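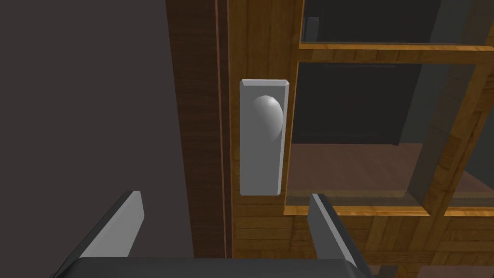 Mervin Bélanger wrote in after the first version of this page to say that his door still squeaked, that he had used half a tin of cooking oil on it, and what did I propose to do about that.

Wipe it off, Mervin. Cooking oil goes sticky, collects fluff and ends up squeaking in a lower key. What follows is the longer method for quietening a house, room by room, in an afternoon or 2.

Start with the hinges. Open the door halfway and push a wedge under it. Tap out one pin – one, please, or you will be wearing the door – and clean it with fine wire wool until the grey muck stops coming off. Rub it with candle wax and tap it back in. Do the next.
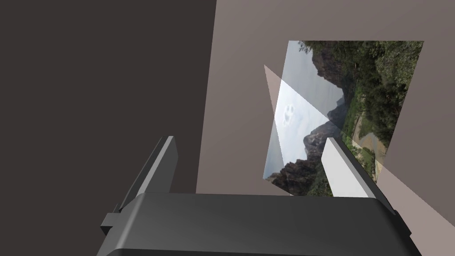

If the noise carries on, it was never the hinge. Close the door slowly and listen at the latch. A click is healthy. A groan means the latch is dragging on its plate, and a soft pencil rubbed along the metal will usually cure it. Merja Tikkanen swears by soap, and her house is quieter than mine, so please yourself.

Windows next. Rattles come from gaps, and gaps want foam strip. Clean the frame, let it dry, then press the strip on without stretching it. Stretched strip shrinks back by June and leaves the corners bare. I have fitted 26 windows and got this wrong on most of them. 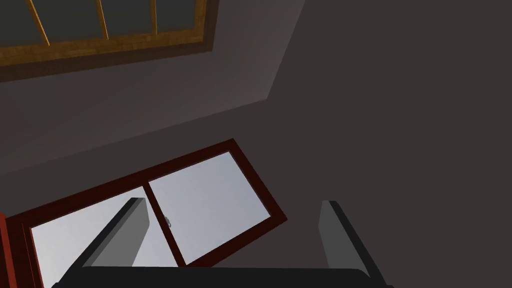 The window, dark red frame and all.

Now floors. Walk about in socks and mark each creak with a bit of masking tape. Puff talcum powder into the joints, lay an old towel over them and tread it in. You will smell like a nursery for a week.

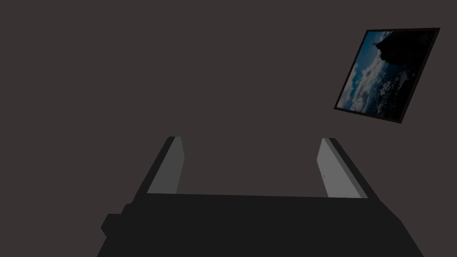 Leave pipes until last. They knock when they have no room to move, so look for clips that pinch and ease the screws by half a turn. If the knocking gets worse, do them back up and ring a plumber.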